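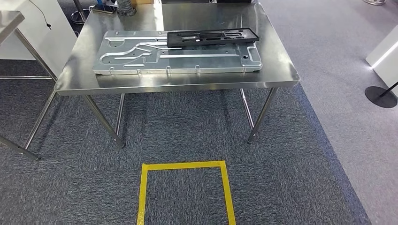

Devised Performance, Week 7: Making a show without a script

Read this before Friday's session. It replaces the reading on chorus work, which you can keep for later in the term or use to level a desk.

1. What we mean by devising

A devised show is one the company makes in the room. There may be a writer, but the writer is usually in the corner with a laptop, deleting things. The text comes last, sometimes alarmingly last. Drollel, the company we're following this term, opened Palomino with an ending they had first run at four that afternoon.

"Devised" doesn't mean "improvised". By opening night most devised work is as fixed as a farce. Please stop writing otherwise in your essays.

2. Starting points

A company needs something to push against. Common ones:

- an object or a pile of them
- a rule (no one sits; everyone speaks at once)
- a question the performers disagree about
- a building

Palomino began with a rule: no performer could finish a sentence. It lasted 3 weeks in rehearsal and survives in one scene, the dinner. The rest was cut when the company noticed that they had stopped listening to each other at lunch as well.

3. Keeping a record

Drollel's rehearsal log for Palomino has 642 entries. Most are useless. One reads, in full, "the thing with the coats, but sadder". Somebody knew what that meant on the day.

Your own log should note what was tried, who was in it, and whether you'd watch it again. Write it up the same evening. Video helps, but you will never sit through it all.

4. Editing

Giltomeck, their second show, had a first assembly that ran nearly 7 hours. The touring version is 80 minutes. Compare the two running orders in the course folder and look at what happened to the weather monologue. Was it any good? Does the show miss it?

The favourite bit is often the first to go. Expect sulking, and book the room for an extra hour.

5. For Friday

In your groups, bring one rule and a two-minute piece made under it. Costumes are not required. Neither is fog. We'll show everything once, then show it again with the rule removed.

Bring your logs. I will be reading them, coats and all.

Plarkodano School of Theatre | Course office: ground floor, weekdays from 9 am | © Plarkodano | Back to top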